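Mission 6 (Prokevham): checkpoint does not register after the bridge fight

Status: Reopened
Component: Campaign / Scripting
Severity: Major
Affects: build 300, co-op and solo
Reproducible: Yes, on Hard and above

Summary
In the Prokevham mission, the checkpoint on the far side of the bridge is skipped if the last two enemies die while the dropship is still in its landing animation. The squad moves up and the door opens, but the save never fires. Dying in the courtyard sends the player back to the start of the bridge.

Steps to reproduce
1. Start Prokevham from mission select, Hard difficulty.
2. Clear the first two waves on the bridge.
3. Wait for the dropship to enter from the north tower.
4. Kill both shield carriers before the ramp comes down.
5. Walk through the door and die in the courtyard.

Expected: respawn at the courtyard door with current ammo.
Actual: respawn at the bridge start with the ammo held at that point.

Log

Entry 1
Tested on the retail disc version with the latest patch. Save file is clean, no mods. Lowering the difficulty to Normal hides the problem, as the shield carriers do not come out until the ramp is already down.

Entry 2
Confirmed on PC. The wave counter goes to zero and the script moves to state 4. State 3 is where the checkpoint call lives. If the counter reaches zero before the landing flag is set, state 3 is skipped.

Entry 3
Same thing in the Turnmont mission? There is a landing there too, at the rail yard. I could not get it to fail. The Turnmont script does not use the landing flag at all, so it may be a separate case. Please do not merge the two tickets.

Entry 4
Workaround for players: leave one shield carrier alive until the ramp touches the ground. The checkpoint message shows within a second or two of the kill. Using the Sugiyama rifle makes this harder, because the charged shot goes through the first target and usually takes the second with it. Switch to the sidearm.

Entry 5
Fix submitted in build 304. Checkpoint call moved out of state 3 and tied to the door trigger. Solo test passed on all difficulties. Closing.

Entry 6
Reopening. Solo is fine. In co-op the door trigger fires for the host only. If the second player is more than 70 meters behind when the host goes through, the game refuses the save because the players count as separated, and it does not try again. With the second player at the door it works every time.

Entry 7
The separation limit is a global value and other missions depend on it (Trumton uses it for the elevator), so it should stay as is. Suggest a retry on a timer until both players are inside the courtyard.

Entry 8
Retry added on a test branch. First attempt used a delay of 200 ms, which caused a visible hitch on the older console each time the check ran. Raised the delay; hitch gone. Still to be checked:
- second player dies on the bridge while the retry is pending
- host quits to the menu while the retry is pending
- skull modifiers that disable checkpoints

Entry 9
Second player death: OK, the retry waits for the respawn. Host quit: the retry stays queued and fires at the main menu, giving error 78 in the console window. No crash, save not damaged. The queue needs to be cleared on mission exit.

Entry 10
Queue clear is in. Skull modifiers not tested yet. Leaving this open until the Sunday co-op run is done. Anyone with a Prokevham save from before build 300, please attach it, the old saves still carry the previous state numbers.

Attachments (1)

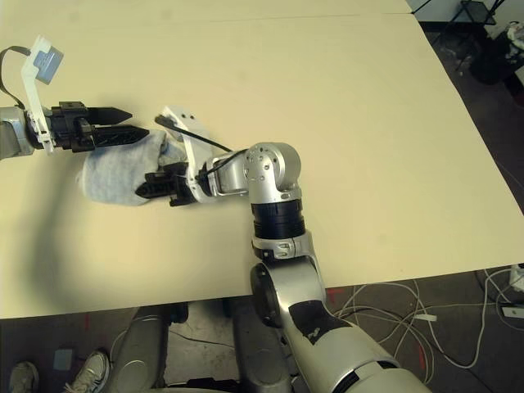
Two robot arms and a gray-blue cloth on a cream tabletop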